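**Unit 3: Looking at a kit before you buy it**
Handout prepared by Petrică Sandu

In this unit we study one product, the Trorilell desk-cleaning kit from Plarov. It is made for offices with shared desks. The maker says that it can learn a new cleaning task from recordings of a person doing the same task by hand. We will read the offer carefully and decide which questions a buyer should ask.

**What is in the offer**

- A head-worn recorder, with a strap in two sizes
- Software for cutting and labelling the recordings
- A licence for one robot, renewed every year
- Support by email

The starter licence costs $299. The full library of 2,000 recorded tasks is sold separately. Please note that the robot itself is not included. The brochure mentions this only on the last page, and last year several students missed it in their cost estimates.

**The demonstration task**

The task we use all through the unit is a spill on an office desk. For a person it is easy, so we forget how many small decisions are inside it. Should the things on the desk be moved first? From which side do you begin? When do you fold the cloth to a cleaner part?

The labelling guide asks you to divide the work into short steps and give each step a verb and an object, for example "grasp organizer" or "wipe desk". You will find that the borders between steps are not always clear.

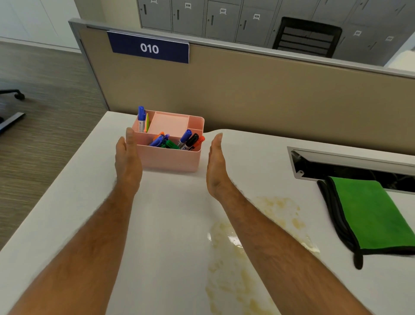 *Figure 1. Hands on either side of the organizer, with the spill still on the desk. Has "grasp organizer" already started?*

In my opinion the step starts when the hands begin to move toward the object. Lerato Pretorius, who teaches the other group, prefers to start it at the first contact. Both rules can be defended, but you must choose one and keep it for the whole set. The guide from Plarov gives no rule, and I count this as a weakness of the product.

**Soft objects**

A plastic box keeps its shape when you lift it. A cloth does not, and its shape also changes what the next step must be. The label "cloth" alone says nothing about this. With Mosen, the competing product, you can add a state to the object, such as "folded" or "open". In Trorilell you can only write it in the comment field – and the comments are not used in training.
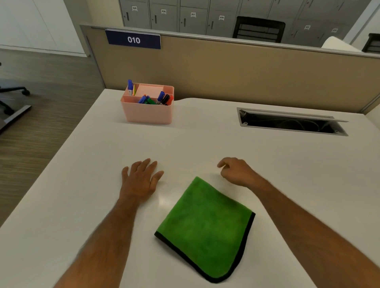 *Figure 2. Folded green cloth on the desk, not held by either hand. The object label would be the same if the cloth were open.*

Compare also the position of the hands in the two figures. A single picture does not tell us if a person is going to take something or has just put it down. For this reason you should label from the moving recording and use still pictures only for checking.

**Questions to put to the seller**

1. Who owns the recordings after the licence ends?
2. Can the labels be exported in an open format?
3. How does the software treat a step which was started and then given up?
4. Is the price of the task library paid once or every year?

**For the next class**

Read chapter 2 of Kuo. Then write one page in which you recommend Trorilell or advise against it, for an office that already owns a suitable robot. Include your own rule for where a grasping step begins. Bring it on paper, please.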